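How far ahead do I need to book a small reception venue?

Posted in Weddings & Parties — September 26, 2020

My fiancé and I are trying to pick between two places for our reception and I'm going in circles, so I figured I'd ask here. We have 60 guests (down from a much longer list, don't get me started). The first place is the old feed store in Judulwood, which I love. Creaky floors, big front windows, a porch for the band. They want $945 for the evening but you bring your own tables, chairs, plates, everything. The second is the Skotmont hall, where all of that is included, but it holds 200 and I'm scared we'd look lost in there. Has anyone done a bring-your-own-everything reception? Was it worth the trouble? And how early did you have to book the rentals?

frota_bride

We did ours at the feed store two years ago and I'd do it again tomorrow! Go look at it in the evening before you sign, though, because the light over the back half is pretty dim and we ended up stringing our own. For rentals we used Horkanik and booked five months out, and they'd already run low on the round tables, so I'd call them now even if you haven't settled on a date. Ask what the delivery window is. Ours was four hours long and my sister spent the whole morning sitting on the porch steps waiting for a truck. Also ask who takes down the tables at the end of the night — in our case it was us, in our nice shoes.

judulwood211

hall. way less stress. you can rope off half of it or put the dance floor in the middle and it feels fine

pieandpunch

I've helped with receptions at both. The hall is easier, no question, but if your heart's set on the feed store then get everything in writing, including what time you have to be out. And do add up the rentals before you decide, dishes and linens too.

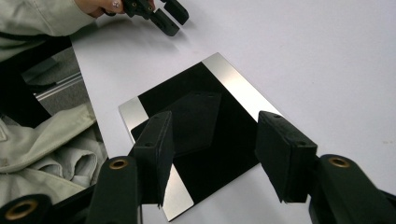 When I did that for my niece's party, the cheap place came out costing more than the hall, and we still had to wash the forks before they went back. She loved it anyway, so take that however you like. If you do go with the hall, ask for the side room with the fireplace, they'll sometimes rent it on its own and it'd suit your number much better.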